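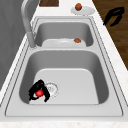

Home : Families : Mukesdale School : Frequently Asked Questions

Questions Families Ask Us

Updated each fall by the front office, usually after the same eleven emails have arrived twice. If your question is missing, call or stop in. Nafula Rotich answers the phone most mornings and Atieno Owino answers it most afternoons, and they have agreed between themselves to give the same answers.

What time does school start?

Classroom doors open at 7:50 a.m. and the day begins at 8:10. A student who walks in at 8:11 is late. We know the clock in your car says 8:08. The clock in every car says 8:08.

Late students sign in at the front office and get a slip. Younger students need a grown-up to walk them in. Older ones can manage the sign-in sheet themselves, although we ask that under "reason" they write something more informative than "life."

When is dismissal?

3:05 p.m. for the lower grades and 3:20 p.m. for everyone else. If you have one of each, the younger child may wait in the library until 3:20. Tell the teacher once, in writing, at the start of the year, and it will happen every day without further discussion.

How does the car line work?

Enter from the north driveway, pull all the way forward, stay in your car, and put your name card on the dashboard where we can read it. Pulling all the way forward means up to the last cone. There is a school of thought that the spot by the front steps is better because it is closer to the door. The followers of this school are the reason the line reaches the gas station.

If your child has not come out by the time you reach the last cone, we'll wave you around for another lap. It isn't a punishment. Bring a podcast.

If you need to talk to a teacher, please park. The car line is a poor place for a conference about fractions.

Can my neighbor / sister / mother-in-law pick up my child?

Yes, if she is on your pickup list. Changes to the list have to reach us by 2:00 p.m. the same day, by phone or by a signed note. We can't accept a change delivered verbally by the child, however confident the child is. We have been told by a second grader that he was "cleared to go home with the dog."

Anyone we don't recognize will be asked for ID. Grandparents sometimes take offense. We are sorry about that and will ask again next time.

My child is sick. What do I do?

Call the attendance line before 9:00 a.m. and leave your child's full name, grade, and a one-line reason. We don't need the long version. Some of you have very descriptive families.

A student with a fever stays home until a full day has passed without one, and without medicine holding it down. The same goes for throwing up. If you are on the fence at breakfast, picture yourself getting a call from us at 10:15 and decide from there.

For absences of 3 days or more, please send a doctor's note when your child returns. Teachers will put together missed work after the second day out. Asking for it before a cruise does not count as being out sick.

What is Zodidell, and why can't I log in?

Zodidell is our parent portal. It has grades, lunch balances, report cards, and the forms you thought you had already filled out. You can't log in because you set your password last August and have not thought of it since. Click "Reset," check your junk folder, and wait a few minutes before clicking "Reset" again. Each click cancels the link from the one before, and this is how people end up with 64 emails and no password.

Each family gets 2 parent logins. Separated households can have one each, and neither can see what the other has typed. If you need a third login for a guardian, Atieno can set it up with a form from the office.

Grades are posted when the teacher posts them. Refreshing the page does not speed this up.

How do I pay for lunch?

Load money into your child's account through Zodidell or send a check in a sealed envelope with the child's name and grade on the front. Cash works too. Loose coins in the bottom of a backpack technically also work, and the lunch staff are very patient people.

No child is turned away from the lunch line over a balance. We contact you, not them. If paying is difficult this year, the free and reduced lunch form is in the portal and on paper at the front desk. It takes a few minutes and only the office sees it.

Is the school nut-free?

Two of our classrooms are, and a sign on the door tells you which. The cafeteria has a nut-free table where any student may sit if their lunch qualifies. Birthday treats for the whole class have to be store-bought with the ingredient label still attached. We have no doubt that your brownies are excellent.

Please ask the teacher before sending anything in. Some rooms do treats on the last school day of the month and some would prefer pencils.

What is the dress code?

Solid-color polo or plain sweater, pants or a skirt that reaches the knee, closed shoes. Jeans are fine if they have no holes, including holes you paid extra for. Hats come off indoors, except for religious or medical reasons.

Pajama day is announced in the newsletter. Every year at least one child arrives in pajamas on a different day, and every year we find something in the clothing closet and say no more about it.

Where is the lost and found?

On the rack outside the gym. It contains, at any given moment, one glove from every pair in the county. Please label coats, water bottles, lunch bags, and anything else you would be sad to buy again. Labeled items go back to the classroom the same day. Unlabeled items stay on the rack until winter break, when they are washed and given away.

Retainers are kept in the office. Please come get them.

How much homework should we expect?

In the lower grades, reading every night and the odd math sheet. In the upper grades it depends on the week, and on whether your child opened the assignment when it was given or at 9:30 last night. If homework is regularly ending in tears (anybody's), write to the teacher. You are allowed to stop and put a note on the page saying so.

You are welcome to help with science projects. We can generally tell when the student was the one helping.

When are parent-teacher conferences?

In November, with a second round in the spring for families who ask or are asked. Sign-ups open in Zodidell at 6:00 p.m. and the early evening slots are gone before most people have finished dinner. If none of the times work, email the teacher, who would much rather find a half hour by phone than miss you.

Conferences run 15 minutes. Bring your biggest question first. Otherwise it will come up in the doorway with the next family standing behind you.

Do you offer after-school care?

Yes, until 6:00 p.m., in the Rugemalira Room across from the library. You can enroll by the semester or use drop-in days as they are available. Students get a snack, homework time, and then outdoor play or whatever board game still has all its pieces.

Pickup after 6:00 carries a late charge, added to your account. We do understand traffic. The staff also have to drive in it.

What about clubs and sports?

The list comes out in the first newsletter of each season. Chess, choir, and cross-country are open to anyone who shows up. Band needs an instrument, which can be rented through the school. Please be aware before you sign the form that the instrument comes home for practice, and that the trumpet is no quieter at your house than at ours.

The fall play is open to grades 3 and up. Everyone who auditions gets a part, though we make no promises about how much of it is speaking and how much is tree.

How will I know if school is closed for snow?

We text and email by 5:45 a.m. and put a notice at the top of this site. A two-hour delay means doors open at 9:50 and there is no before-school choir. If you haven't heard from us, school is open, regardless of what your child has seen on another child's phone.

Check that your cell number is current in the portal. We are still texting a number that belongs to a very polite man in another state.

Can I visit the classroom or help out?

Please do. All visitors sign in at the office and wear a badge. Anyone helping regularly, or going on a field trip, needs a background check on file, and these can take a few weeks, so start before the permission slip for the Avska nature center comes home. It is a popular trip. There are ducks.

Younger brothers and sisters can't come along on field trips. The bus has a set number of seats, and so does our supply of attention.

How do I enroll a new student?

Stop by the office for a packet or download it from the Admissions page. We'll need a birth certificate, immunization records, proof of address, and the most recent report card if there is one. Tours leave from the front lobby at 9:15 a.m. during the school year. Call ahead and we'll make sure somebody is there to give it. Children are welcome on the tour and usually ask the better questions, the most common being where the bathrooms are and whether there is a class pet. (Down the hall on the left. Yes, a tortoise, in Room 12.)

Who do I contact if I have a concern?

Begin with the classroom teacher, then the grade-level lead, then the principal. Teachers reply to email within 2 school days. Messages sent at midnight are read in the morning, with coffee.

For billing, records, bus changes, and the whereabouts of a particular blue lunch bag, call the front office between 7:30 a.m. and 4:00 p.m.

Related pages: School Calendar | Bus Routes | Supply Lists | Lunch Menu | Forms | Staff Directory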